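Kategorie: Luftfahrt allgemein > Unfalluntersuchung & Flugsicherheit

Rendton
Hab mir den Bericht zum Vogelschlag in Bredwood jetzt komplett durchgelesen und bin begeistert! Wie sauber die aus den Federresten im Triebwerkseinlauf auf die Art gekommen sind - großartig. Der Einschlag war in 2992 ft, also deutlich höher, als ich Kiebitze erwartet hätte.

patricio_87
Naja. Zwei Seiten Ornithologie, aber zur Schaufelschwingung kaum ein Satz. Da fehlt mir die Hälfte.

Rendton
Lies mal Anhang 4! Da steht die komplette Spektralanalyse vom Fan drin, samt Vergleich mit dem Lauf vom Februar.

Nastico
Anhang 4 kenne ich, überzeugt mich trotzdem nicht. Mit 300 g Vogelmasse kommt man nie auf so einen Schaden. Da war vorher schon ein Anriss.

Vasylyna Tkachenko
Das sehe ich anders, die Bruchfläche zeigt doch reinen Gewaltbruch, keine Rastlinien weit und breit. Und genau das finde ich so spannend daran -

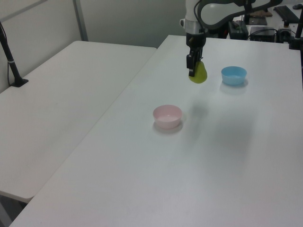
man kann unter dem Mikroskop richtig verfolgen, wo der Riss losgelaufen ist und in welche Richtung! Schaut euch die Aufnahmen von Schaufel 2 an, die sind ein Traum.

Nastico
Ok, die schaue ich mir heute Abend an. Beim Anriss bleibe ich vorerst.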